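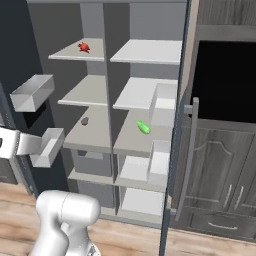

Section 4. Setting up the kitchen task in the simulator
02/04/2025
By Keerthana Kotian, with corrections from Nhi Quan

Before you begin this section, the simulator must already be installed on your club laptop and you must have finished the arm calibration in Section 3. The kitchen task is the second task of the Brekport student competition, and it is the one where new members lose the most time. When the task is loaded correctly, both doors of the refrigerator are open, the white arm stands in front of it, and the tomato is on the top left shelf with the cucumber on the third right shelf. Please compare your own screen with this before you change any setting. If the doors are closed, you have loaded the practice file of December, and it must be replaced with the new one.

4.1 Loading the task

1. Close all other programs. The simulator needs much memory.
2. Open the simulator and choose File, then Open Task.
3. Go to the shared folder "Ikitz" and select the file kitchen_task_2.
4. Wait until the loading bar disappears. On the older laptops this can take almost 38 seconds. Do not click inside the window during this time.
5. Press Reset one time. The objects go to their start positions.
6. Check that the arm does not touch the floor or the refrigerator.

Note: If you press Reset two times very quickly, the objects may fall through the shelves. In this case, close the task without saving and start again from step 2.

4.2 Setting the seed

Each team receives a seed number from the team leader. The seed decides where the objects are placed, so two teams with the same seed will have the same problem to solve.

1. Open the Task Settings panel.
2. Type your number in the field "Seed." For training we use 1,099.
3. Set "Maximum steps" to 2,000.
4. Leave the field "Friction" as it is.
5. Press Apply, then Reset.

Caution: Do not change the seed while a run is recording. The recording will continue, but the file cannot be scored. Thịnh Đỗ lost a full afternoon of work in this way.

4.3 Adjusting the second view

The main view is good for watching the arm, but it is not good for judging the depth of the shelves. For this you need the second view, which looks at the shelves from closer.

1. Press V to open the second view.
2. Move the view with the arrow keys until the middle divider is standing vertical and you can see the shelves on both sides of it.
3. Check that the cucumber is visible. If a shelf is hiding it, raise the view a little.
4. Press Save View and give it the name of your team.

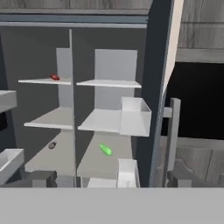
Figure 4-2. Second view of the shelves, with the cucumber at lower right.

Note: Small objects at the back of a shelf may look blurred in this view. Do not try to repair this with the "Sharpness" slider, because it makes the program slow. Use the object list on the side panel to read the exact position.

4.4 First test run

1. Select "Slow" in the speed menu.
2. Choose the cucumber as the target. It is longer than the tomato and easier to grasp for a first test.
3. Press Run and keep one finger near the space bar. The space bar stops the arm immediately.
4. Watch the distance between the arm and the door bins. The door bins are solid in the simulator and a contact will cost you points.
5. When the run is finished, write the result in the team log, also when the result is bad.

Caution: A path which works at "Slow" does not always work at "Normal." Test again at each speed before you submit.

4.5 If something is wrong

The arm does not move: the motors are not enabled. Go back to Section 3, step 5.

The arm moves, but in the wrong direction: the base is rotated. Open Task Settings and press Restore Base.

The object slips out of the fingers: lower the closing speed first, and change the grip force only after that. Kiều Mạc has prepared a table with tested values, and you can find it in the shared folder.

The score stays at zero: check that your team name is written the same in the log and in the saved view, including capital letters.

For other problems, please write down the error text completely and bring it to the next club meeting. Section 5 explains how to submit the recording.

Trương Robotics Club | Questions about this guide: Balakrishnan Krishnan, club office | © Trương Robotics Club | Back to top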